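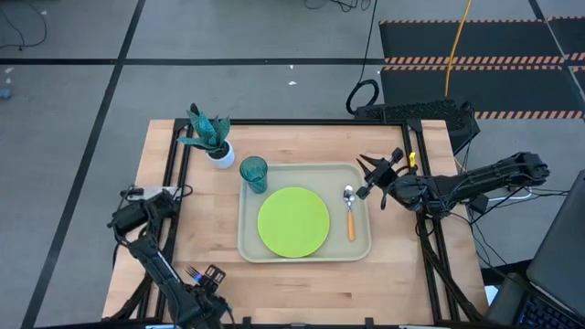

Burkomska to sell its Nornau tray setting in July, and makes fewer promises than usual

FOR IMMEDIATE RELEASE

Burkomska, a supplier of everyday tableware to staff kitchens and small lunchrooms, will start selling the Nornau tray setting in July. The set is a tray, a plate, a cup, a fork and a spoon. It will not change how anyone feels about lunch, and we would ask retailers to stop saying so on their shelf cards.

We have read a lot of announcements about trays over the years, including our own. Most of them claim that a well-laid tray saves time, calms the room and makes people eat more slowly. We looked for good evidence of any of this before writing the present release and did not find enough to print. What we can say is that a tray keeps the things that belong to one meal in one place, and that it can be carried. Customers have been buying them on that basis for a long while.

The Nornau tray is a rectangle in pale sage green with rounded corners and a raised rim. The plate is round, flat and lime green. The cup is a see-through teal plastic with faceted sides that narrow a little, and the spoon has an orange handle. There was some argument here about whether lime, teal, sage and orange belong together. The sales side was for it. The rest of us are still waiting to be persuaded, though we admit the spoon is easy to find.

The layout, and what we doubt about it

Each set comes with a printed card showing where things go. The plate sits low on the left half of the tray, the cup goes in the upper left corner, and the spoon lies along the right side with its bowl toward the far edge and the handle toward the diner. The fork goes on last.

Plenty of people will tell you this is wrong. A cup on the left is awkward for a right-handed drinker, and a formal table would put it on the other side. We agree with part of that. The card puts the cup on the left to leave the right side clear for cutlery, and buyers who dislike the idea should move the cup. Nothing on the tray is molded to hold a piece in a set position. An early version did have a round recess for the cup, and it was dropped after two site visits at which people put their bread in it.

Our product photos show a potted plant with spiky, dark green leaves beside the tray. The plant is not included. We mention it because a previous leaflet, for a different tray, showed a bowl of lemons and we were still answering letters about it three months later.

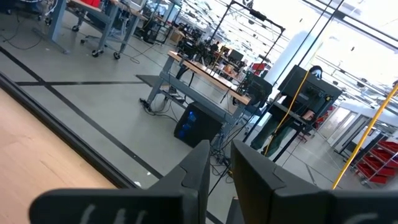
T. Wendling
Press officer, Burkomska

The setting was laid out on a light wooden tabletop in a working hall with a gray concrete floor, black tape lines and a wood-topped metal workbench a short way off. The usual choice in our trade is a rented kitchen with a window over the sink. We have come to distrust those kitchens. Everything looks good in them, including several products we later withdrew.

A plain hall is a harder place for a lime green plate. Buyers can judge for themselves whether it holds up. Our own view is that the tray and cup do well on pale wood and that the plate is louder than we expected – the color was signed off from a small sample chip, and a chip is a poor guide to a whole plate.

What has been tested, and what has not

A first batch of 700 sets went to lunchrooms run by Bremska and by Drakos. Both firms were asked to use the sets as they would any other and to send back complaints. They did. The most common one concerned stacking: five trays sit neatly on top of each other, and taller piles begin to lean. The rim has been changed for the July sets. We believe this cures the leaning, but the new rim has had far less use than the old one, and we would rather say that now than in a correction.

Bremska also reported that its staff liked the set. We are glad, and we attach little weight to it. People who are given new cups usually like them for a while. We have asked the same lunchrooms to tell us again in the winter.

We make no claim about how many years a set will last. The cups have not been around long enough for anyone to know.

Ordering

The Nornau setting will be sold as a complete set, with plates, cups and cutlery also available singly. Trade customers can ask for a loan set before ordering, and we suggest they do, particularly if their tables are dark. Loan sets go out every Friday and should be returned with the layout card, even if the card has been ignored.

Press requests for loan sets should be addressed to the Burkomska press office and marked "Nornau."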